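# Set the cell up in the model first, and keep the model ugly

April 25, 2018

Most of the gripper faults I get called to at Buststead are setup faults. The fingers are fine, the drive is fine, the part is where the drawing says it should be. Somebody has taught the approach by eye, at floor level, with the guard open and a supervisor waiting, and the pads come in a little deep on one side. It runs for a week. Then the pads wear unevenly and the cell starts dropping parts on second shift.

My position is that no approach should be taught on the floor until it has been run in simulation, and that the simulation should be kept plain. The second half of that gets me more argument than the first.

The cell I have in mind is the two-finger station on the Okafor line. It picks upright cylinders and hands them to a washer. We rebuilt its approach in the model last June after the third set of pads in 12 weeks. The view we worked from was the wrist view, looking past the fingers at the part.
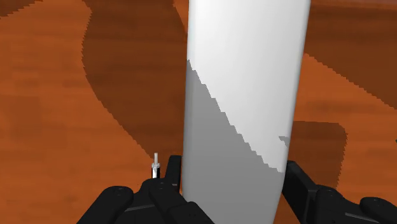 *Wrist view in the simulator: fingers either side of the cylinder before closing.*

Mitiku Yilma, who maintains the model, was asked more than once to make this look better. The shadow edges are stepped. The cylinder has no surface texture. The tabletop is wood, and our real fixture plate is not. A vendor from Arkero offered us a rendering package that would fix all of it, and the price was not unreasonable.

I was against it, and still am. What a setter needs from that view is the clearance between each pad and the part, and the angle of each pad to the part's side. Both can be read at low quality. Cleaner shadows would not move a pad by anything. They would slow the model down on the machines we have, and a slow model gets skipped. I have watched it happen at Stadthorpe, where a very handsome model of a palletizer has not been opened since it was commissioned.

There is a fair objection. If the same picture is going to train or test a vision system, shadows matter a great deal, and a hard stepped edge running down a white part is a good way to get a false boundary. Bontu Gidey made this case to me at length and she is right about it. A camera-guided pick needs better lighting in the model than ours has. Our station does not use the camera to find the part. The nest does that. The wrist view is for people, and I would rather spend the money on the nest.

The other objection is that a model flatters the hardware. It does. Ours has no backlash, no worn pins, and no grease on the pads. We allow for this by treating the model as the source of the approach path only. Pad height, closing force and final offset are still set on the real machine, with the arm in reduced speed and a gauge pin in the nest. The order is:

1. Load the path from the model and jog to the pre-close position.
2. Check clearance both sides with feeler stock. If it differs, correct the wrist rotation before touching the offset.
3. Close on the gauge pin at low force. Look for one pad landing first.
4. Set the offset, then raise the force to the value on the card.
5. Run 20 cycles, open the guard, check the pads for marks.

Step two is where people go wrong. An unequal gap can come from position or from rotation, and shifting the offset hides a rotation error well enough to pass a quick look. The pad then lands on its corner. Every pad I pulled from that station before the rebuild was worn at a corner.

Since the rebuild we have changed pads once, at the planned interval, and I retaught the pre-close point after a collision with a misplaced tray. That took 12 minutes with the model path loaded. The old procedure had an hour and a half against it on the job sheet.

I would make one change to what we have. The model should carry the pad part number and the date of the last offset, so that whoever opens it knows which hardware it describes. At present that lives in a binder at the cell, and the binder is one revision behind.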